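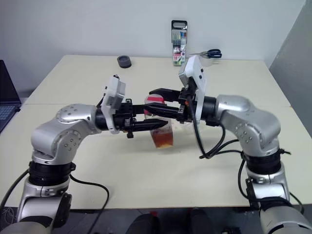
What is the single biggest thing you can change about the iced tea you make at home?
How long the leaves sit in the water, and whether that water is hot when they go in. Start there before you spend a cent on fancier tea.

SLIDE 1. WELCOME
Say hello, wait for the folks at the back to find seats. Mention that the tasting table opens after the talk, so please keep your cup.
I grew up on powdered iced tea from a tub and I loved it. Say this early! I'm not up here to make anyone feel bad about the tub.

SLIDE 2. TWO WAYS TO BREW
Hot brew: pour hot water on the leaves, steep, strain, cool, chill.
Cold brew: leaves in cold water, lid on, into the fridge overnight.
Hot brewing pulls out more of the bitter, mouth-drying stuff and does it quickly. Cold brewing is slow and comes out softer and sweeter. Same leaves, two very different drinks. I still get a kick out of this every time I put the two jars side by side.
Ask for a show of hands: who has tried cold brew tea? (Coffee doesn't count.)

SLIDE 3. THE NEVDEN JAR
Tell the Nevden story here. Rented cabin, no kettle, one big pickle jar, a bag of black tea left over from the drive. I filled the jar at bedtime and forgot it. Next morning I drank the whole thing on the porch and then went looking for more tea in town.
Keep it short, it ran long at the Emurberg library.

SLIDE 4. TIMES
Black tea, hot: 3 minutes if you like it light. I go to 6 when it's going over a lot of ice.
Green tea, hot: 2 minutes, and let the kettle rest first. Boiling water makes green tea taste like boiled spinach.
Anything cold: overnight. Taste it at breakfast. If it's weak, leave it till lunch.
Pause so people can copy this down. They always want this slide.

SLIDE 5. CLOUDY TEA
Strong tea chilled fast can go cloudy. It's fine to drink! Let it cool on the counter a little before it goes in the fridge, or stir in a splash of hot water and watch it clear up. Hard water makes it worse. At home in Flosska our water is terribly hard and I use a filter jug.

SLIDE 6. SWEETENING
Sugar won't dissolve well in cold tea. It sinks and you get a sweet last mouthful. Make a syrup: equal sugar and water, warm it, stir until clear, cool. Try it with mint, ginger or lemon peel (take the peel out before it turns bitter). Honey works too if you loosen it with warm water first.

SLIDE 7. ICE
Freeze leftover tea in an ice tray. The drink stays strong down to the bottom of the glass, and it's the cheapest trick in the whole talk.

QUESTIONS
Leave time, 40 people came last April and the decaf question alone took ages.
If asked about sun tea: I don't make it, the jar sits at a warm temperature for hours and the fridge does a nicer job.
Recipe cards are by the door. Cold brew is in the tall pitchers, hot brew in the short ones.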